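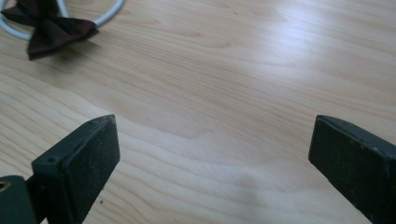

Do I need to oil a light wood tabletop every month?

Most people don't. Shops that sell oil will tell you otherwise, and I'd take that with some salt. If water still beads up on the surface, leave it alone and check again in March.

Is the Plemo polish worth the price?

I doubt it. Maysoun Awad tried it on one half of her desk in Ulville and plain damp cloth on the other. After 33 days she couldn't tell the halves apart, and neither could I.

My table looks patchy near the window. Is the finish failing?

Maybe, but look at it from the other side first. Satin finishes throw back a lot of light, and a pale patch that moves when you move is only glare.
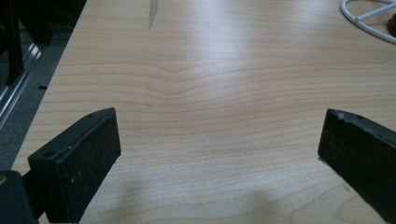 If it stays put, wipe it with a barely damp cloth, let it dry overnight and look again before you pay anyone to refinish the top.

Can I sand out a dark mark?

Try an eraser first. On veneer I would be very slow to pick up sandpaper, whatever the video says. The wood layer can be thin, and you can't put it back.

How do I know if it's veneer or solid?

Check the edge and the underside. If the grain doesn't carry over from the top, be suspicious. Sellers use "real wood" for both.

Updated 2024-09-17 by Yara Bataineh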